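# Nollent's sorting arm is back at its desk, and it has a schedule now

NOLLENT — The sorting arm at the Farquharson building has been running again since Thursday, after a refit that took in its gripper, its network link and a good part of its daily routine. For anyone who has followed the little cell since it moved in, this is happy news. It is one robot and one desk, and it has probably taught the people here more about upkeep than any of the bigger machines downstairs.

The job sounds easy. The arm picks up light packaging, mostly thin plastic bags, and puts each piece where it belongs. Bags are awful things to grip, though. They fold, they slide, they cling to the fingers, and the same bag never has the same shape twice. Iona Galbraith, who looks after the cell, has spent much of the fall getting the arm to close gently enough that it doesn't shove the bag away and firmly enough that it doesn't drop it on the way.

The fix began with the finger pads. The old set had gone smooth at the tips, and Galbraith swapped it for a softer pair from Sodorix. Then came the fiddly part, teaching the controller how far the new pads give before they hold. She ran 147 grips in one afternoon, writing down the closing width for each and changing it in very small steps. By the end she had two settings she liked, one for crinkly bags and one for the limp kind, and she is delighted with both of them.

"The crinkly ones are my favorites," she said. "They talk to you. You can hear when the grip is right."

The rest of the setup is plain and within reach. A laptop, a router and a cardboard box split into compartments are all on the desk, so whoever is working on the arm can change a setting and look straight up at the gripper. 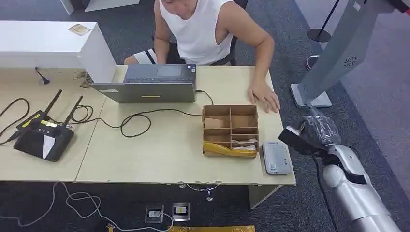 *The arm with a black plastic bag in its gripper, across the desk from the laptop.*

The network link got nearly as much attention as the fingers. In September the cell kept losing contact with its control software, usually for a second or two, and the arm would do the safe thing and stop dead. It was maddening to work with! The first suspect was the software, and a new version from Detbridge went on with no change at all. The second suspect was a network cable with a cracked clip, and replacing that one cured it. The old cable now hangs on a nail by the storeroom door with a tag that reads "DO NOT REUSE."

While the cell was down, Galbraith took the chance to rewrite the care sheet. The old one ran to eight pages and hardly got opened. The new one fits on a single sheet, printed on both sides, and it starts with what to do before the power goes on:

- Wipe the finger pads with a lint-free cloth, no cleaner.
- Check the hanging cable through the arm's full reach, by hand, with the power off.
- Look at the emergency stop and press it once after start-up.
- Open and close the gripper four times with nothing in it, and listen.

That last line gets the most respect from people who have worked with the arm for any length of time. A gripper that needs grease starts to tick a little near the end of its stroke, well before it shows up in the numbers. Galbraith heard it in August and had the drive cleaned before it got worse.

The back of the sheet covers the monthly work. The mounting bolts get checked against their marks, which are stripes of paint drawn across the bolt head and the plate. If a stripe no longer lines up, the bolt has moved. The home position is checked too, by sending the arm to its start pose and comparing it with a metal gauge block. After the refit it was off by the thickness of a business card, enough to matter when the thing you're reaching for is a sheet of plastic. It took three tries to get it right, and the whole team came over to watch the third.

There is also a new rule on sessions. The arm now works for two hours and then rests while its joint temperatures are read and saved. Earlier in the year it was run through whole afternoons, and the wrist motor got warm enough to make the arm drift slightly by closing time. With the breaks, the drift is gone. The readings go into a shared log, and it has become oddly popular. People from other floors open it just to see how the wrist is doing.

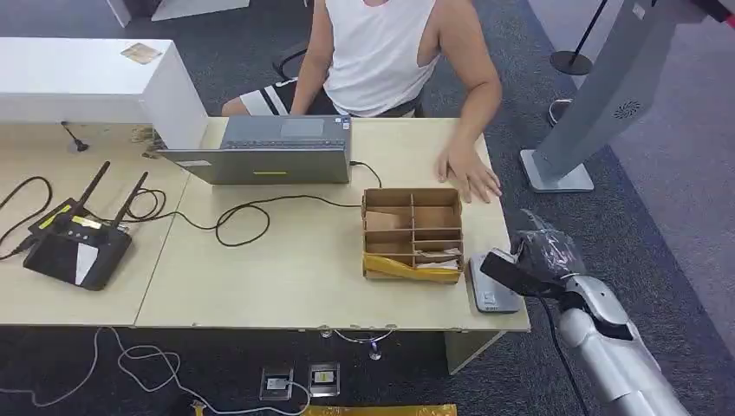
Tamsin wrote in after the first notice about the refit to ask why the arm wasn't simply given a suction cup, as she had seen on packing lines, and added that she would trust a cup over fingers with any bag that had a flat side to it.

It's a good question, and the team did try it last winter. A cup held sealed, full bags beautifully. With empty ones it pulled the plastic up into folds, the air leaked in, and the bag fell. The fingers do better on exactly the pieces that turn up most at this desk. The suction kit is still in its case, and Galbraith says she'd love to bring it back as a second tool once there is a clean way to swap between the two without loosening the wrist.

Next on her list is a tidier run for the cable along the arm. It currently hangs free, and she wants a clip at the elbow that guides it without pinching. Two shapes have been printed so far. The first was too tight. The second fits well but snaps open when the arm folds all the way in, so a third is being drawn with a deeper lip.

A spare set of Sodorix pads has been ordered as well, and the care sheet is up on the shared drive for anyone running a similar gripper. Corrections are welcome, and so are tips on grease. The cell will run through October on the new schedule, with the next bolt and home position check due at the end of the month.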